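Dec 2, 2023
Irkell cell, drive-pull station

Gripper had been catching on the tray edge since the July rebuild. Took both fingers off, cleaned the faces, refitted with new hex bolts and went round them twice with the small key. Left finger was sitting a touch proud, so I packed it with one shim from the Truson box.

Retaught the approach to the 3.5-inch drive. Slowed the last 6 mm and dropped grip force from 94 to 50. Saved as program 259, old one kept under Barrios.

Still to do: tie back the blue cables near the stand legs, and order spare tips from Nularton before we run out.

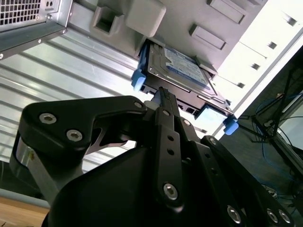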